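Guest Room Turnover and Safety Check – Draterlow House
Room 5, second floor
Checked by: Shona Leckie
Date: June 24, 2020

DOOR AND ENTRY
Door closes and latches by itself – OK
Deadbolt – Stiff. Needs graphite, same as in May.
Evacuation map on back of door – OK, but it still shows the old side stairs. Solène Chevalier has the new one and will send it over.
Threshold strip – Loose at the hinge side. Trip hazard. Fix before next guest.

ALARMS
Smoke alarm, test button – OK
Carbon monoxide alarm, test button – OK
Batteries – Replaced both. Old ones went in the recycling tub in the office.

ELECTRICAL
Outlets – OK, no scorch marks or cracked plates
Lamp cord – Fail. Worn near the plug. Lamp taken out of the room and tagged. Spare is in the hall closet.
Bathroom GFCI – Trips and resets.
Heater – Off at the wall for the summer. Leave it off.

WINDOW
Opens and locks – OK
Blind cord – Cleat has been painted over and the cord slips off it. Please replace the cleat. We take families in this room and the cord can't hang down.

BATHROOM
Tub mat – Suction cups are hard. Order 2 from Etelell, one to keep as a spare.
Grab bar – Tight
Hot water – Reaches the tap fast, and was too hot to hold a hand under. Mixing valve needs to be turned down. Retest after.

BED AND LINENS

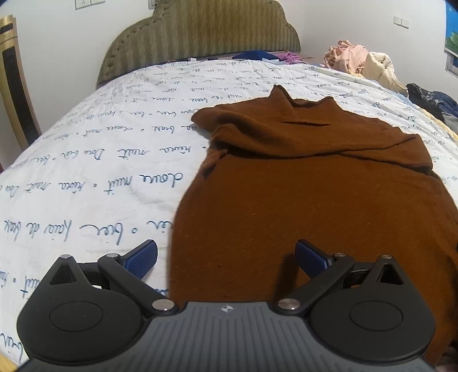 Bed frame bolts were tightened and the slats are sound. The headboard knocks against the wall if you lean on it, so felt pads are needed. Mattress seams checked on all sides, no sign of bedbugs. The duvet with the blue French script stays with this room – please don't swap it with the plain ones when the laundry comes back. Check white covers in daylight, small stains don't show under the ceiling light.

RESULT
Not ready to rent. Lamp, threshold, blind cleat and hot water come first. Tub mat can follow when the order arrives, but keep the old one out of the tub until then.

Parts to be charged to the Amoah account. Limit without a call is $199.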